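Eltimby Sound and Data Archive
Disc Case Sorting and Rehousing: Interim Progress Report
Prepared for the Pesex Collections Fund
Reporting period ending January

1. Purpose of the grant

The grant covers the sorting, checking and rehousing of optical discs received with the Oddsson deposit. The deposit arrived in mixed cartons with no case-level list. Under the agreement, Eltimby is to produce an item list, replace unsound cases, and place all discs in upright storage in the order of the list. Copying of disc contents is outside the grant and is not reported here.

2. Work completed

The deposit has been unpacked and given a first count. It stands at 1,807 cases, including empties. All 13 cartons have been opened and their contents kept in carton order until each case has a number.

Cases are handled singly at the sorting stage. Each is checked for cracks in the cover, broken hinge tabs and missing trays, then closed again before it moves on. Thin items are held upright and checked along the spine edge, where hinge damage is most often found in this deposit. Loose paper inserts are returned to the case they came from and noted on the list.

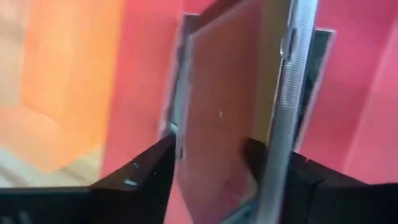
3. Case types

The original plan assumed one standard case size and one shelf depth. This assumption was wrong. The deposit contains full-depth square cases, slim cases, and a smaller group of taller cases that will not stand in the standard tray. The list now carries a column for case type, filled in at the first check.

Color is recorded as well. It was added after the first two cartons, when it became clear that the depositor had used colored cases to separate working copies from finished ones. The pattern is not fully consistent, and color is therefore treated as a note to the entry and is not used to set the order. Clear cases with a black spine strip and translucent blue cases are both entered under their own codes.

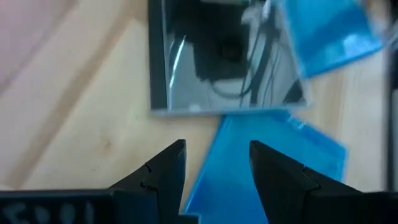
Codes are written on the outside of the storage sleeve, never on the case itself. Marker ink was tested on a spare cover and could not be removed without clouding the plastic. Adhesive labels have also been ruled out. Several cases in the deposit already carry old label residue, which will be left in place unless it touches the paper insert.

4. Condition findings

Most damage found so far is to cases and not to discs. The common faults are as follows:

Broken hinge tabs, front cover detached or loose
Cracked front cover, no loss of plastic
Center hub teeth missing, disc moving inside the case
Insert stuck to the inner face of the cover

A case with a cracked cover is kept if it closes and holds the disc. A case with missing hub teeth is replaced in every instance. Stuck inserts are set aside for separate treatment and are not pulled free at the table. Original cases that have been replaced are held until the end of the project, in case the depositor wishes to have them returned.

5. Storage

Upright trays have been ordered from Plarkow in two depths. The standard trays have been delivered and fitted. The deeper trays, needed for the taller cases, are on back order, and those cases are being held flat in lidded boxes, no more than 6 to a stack.

6. Schedule and spending

Sorting is nine working days behind plan. The delay comes from the added case type and color columns, which required the first cartons to be gone through a second time. Spending on replacement cases is below the estimate. Spending on trays is above it, owing to the second depth. The two differences nearly cancel, and no change to the total grant is requested.

7. Next period

Complete the first check of the remaining cartons
Replace all cases with hub damage
Move the taller cases to deep trays on delivery
Submit the item list to the Fund in draft

Approval is requested for one change. The agreement specifies a single case type in the storage order, and we ask that this be amended to allow separate runs for standard, slim and tall cases under one number sequence. A reply before the draft list is submitted would avoid renumbering.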